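I went over to Detley to talk house rules with Waltraud Fuchs, and she had a pot of coffee going before I'd even got my coat off. She wrote the good practice sheet for small robot arms that the people at Misby and Preda now work from. It's 2 pages long. "The first draft had 981 words on cables alone," she told me, laughing. "Who's going to read that?"

I asked where she'd start with somebody new. "The board," she said right away. "Decide where the arm may go, and keep everything you don't need out of that area. Then look at your cables with the arm stretched out, and again with it folded up."
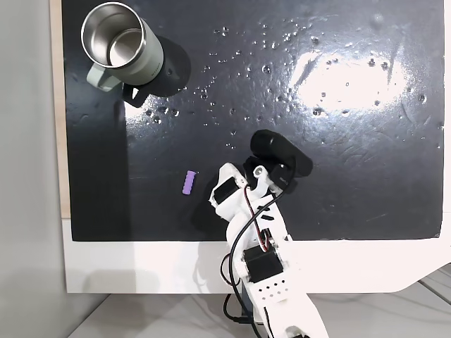 She's pretty strict about hands, too. No reaching in while the motors have power, even for a tiny part that's rolled an inch the wrong way (I admitted I'd have grabbed it, and got a look!). "Small arms make people careless. They look like toys, so folks treat them like toys. A pinch is still a pinch."

What about writing things down? Her log at Edus is up to 2,114 runs, and every one has a start pose and a note on what was set out. She wants the arm raised and clear of everything before anybody changes the layout.

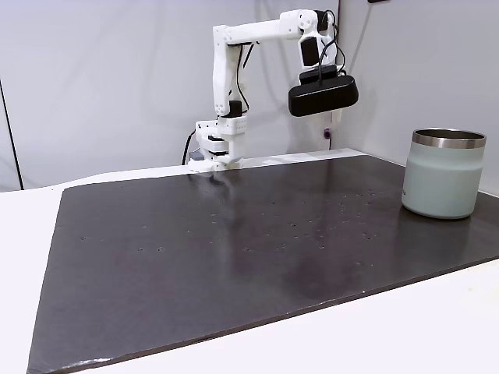 *Arm up and clear, with the tumbler standing at the right of the board.*

We got onto formal standards after that, and I'd expected her to be grumpy about them. She wasn't! "Read them, sure. Then write your own sheet in words your people use at lunch." She's redoing hers in October and wants the part on stop buttons moved to the top of page one.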